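## Winter woollies out, summer things away

With the evenings drawing in, I thought I would write about jumpers this time, as several of you asked after the Gillgate clothes swap and I had a very happy afternoon on the spare bed getting my own pile ready for it. I am one of those people who puts the whole lot out at once, so it was slow going and involved two pots of tea, but I do think it is the only way to find out what you own. There was a cardigan in there I had been looking for since February!

I go through the woollies every autumn in much the same way. Each one gets a good shake by the back door, then I lay it flat and look it over at the neck, the cuffs and the underarms, which are the places that go first. Moth holes show up best if you hold the knitting up to a window. Anything that needs a stitch goes on the chair, anything that needs a wash goes in the basket, and the rest is folded and put on the shelf or set aside for the swap.

The trimmed ones need a bit more thought, and I have rather a weakness for those. My red one with the dark grey band round the neck and the pink and grey petals down either side is a good case. It has been to more Christmas dinners than I can remember, and I had it over the quilt for ages, trying to decide whether it was staying or going. (It's staying. Sigrún Grímsdóttir has already told me off for wasting her time, as she had her eye on it.)

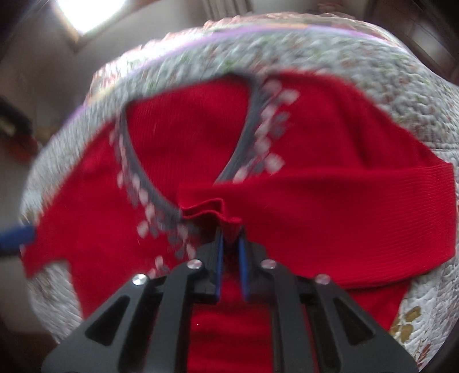 ### Folding a jumper with a decorated neck

Ursina Bühler showed me her way of doing this years ago and I have never found a better one. Lay the jumper on its back with the front facing you and smooth it out with the flat of your hand. Bring one sleeve straight across the body, below the decoration, and then the other on top of it. Put a sheet of plain tissue over the neck so that the trimmings are not rubbing against anything, and fold the bottom half up to meet the shoulders. It makes a slightly fat parcel, but the neckline keeps its shape and you don't get that sharp crease down the front.

Please don't hang them, whatever you do - a heavy knit on a hanger grows a pair of little horns at the shoulders, and the sleeves end up down by your knees. I lost a lovely Kjærgaard cardigan that way and I still think about it.

If a petal or a bead has started to come away, catch it down before you put the jumper in the drawer. Two or three small stitches in a matching thread will do, with the knot on the inside. Hanane Samir has a tin of odd threads she is always glad to share, and she is far better than I am at matching pinks.

### The swap itself

We are in the upstairs room at Gillgate again, and Zeeshan Abbasi will be on the door to take your bags. Last year we had 36 jumpers on the tables and 26 of them found new homes, so do bring more this time if you can. Everything should be clean and dry, with the size on a slip of paper if the label has been cut out. Children's sizes are very welcome, and so are odd balls of wool for the mending corner, where Ciarán Sheehan has kindly offered to show anyone who would like to learn how to darn an elbow. Bring your own needle if you have a favourite, and a cushion, as the chairs up there are on the hard side.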